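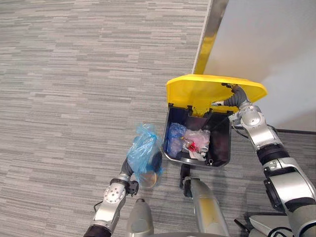

Lid up, and time to deal with the soft plastic and the bottle.

Home | Tidying | Kitchen | Small Spaces | Ask Us

How to Empty and Clean a Small Flip-Lid Bin

18/08/2024
By Elba Godoy

I have a soft spot for little bins. The big one in the kitchen gets all the attention, with its proper bags and its place on the rota, while the small one beside the desk or the bed is left to get on with things until somebody tries to push one more wrapper in and the lid won't shut. If yours is at that stage, put the kettle on, set aside 30 minutes (you won't need them all, but I like a gentle pace) and we'll get it sorted together.

What you'll need

An old newspaper or a towel to work on, especially if your bin lives on carpet. A pair of washing-up gloves. A bowl of warm water with a squirt of washing-up liquid, a soft cloth, an old toothbrush and a dry tea towel. A bag for rubbish and another for recycling. I keep a little bicarbonate of soda handy too, though plenty of people manage perfectly well without it.

Step 1: Open it right up

Flip the lid all the way back and make sure it will stay there while you work. Some lids are quite happy standing open and some want a hand behind them. Don't force it past where it wants to go, as those small hinges are the first thing to break on a bin of this sort, and once they've gone the lid never sits properly again. I lost a perfectly nice one that way when we lived over the shop in Prendergast, and I still think about it.

Step 2: Lift things out, don't tip

I know it's tempting to turn the whole thing upside down over a bin bag, and on a patio I'd say go ahead. Indoors, take the bulky things first. Crumpled plastic bags like the blue and pink ones in my picture take up a surprising amount of room, so once they're out you can see what's left. Bottles come next, and then the scraps at the bottom, which are easier to get at with a gloved hand than with any tool I've tried.

Step 3: Sort as you go

Bottles want emptying, rinsing and squashing, with the cap put back on if that's how your council likes it. Thin bags can often go to a collection point at a larger supermarket, so give them a shake and stuff them all inside one another. Clean paper goes in with the paper. Anything sticky or greasy is rubbish, I'm afraid, and it isn't worth agonising over.

Step 4: Wash the inside

Carry the bin to the sink or the bath. Wipe down the walls with the soapy cloth, then go round the inner rim, where the dribbles collect. Use the toothbrush for the hinges and for the underside of the lid, which people forget because they only ever see the top. If there's a smell, sprinkle in a spoonful of bicarb, add a splash of water and leave it for 5 minutes before rinsing.

Step 5: Dry it properly

Tea towel first, then leave it standing open until it's bone dry. A damp bin put back on carpet will leave you a nice square mark to remember it by. Run the hoover over the spot while you're waiting!

Keeping it nice

A folded sheet of kitchen paper in the bottom catches most drips. Empty it every two or three days, even when it isn't full, and give it the full wash once a month. I'll be back in September with the kitchen pedal bin, so do send in your questions before then.

630 shares | 2 comments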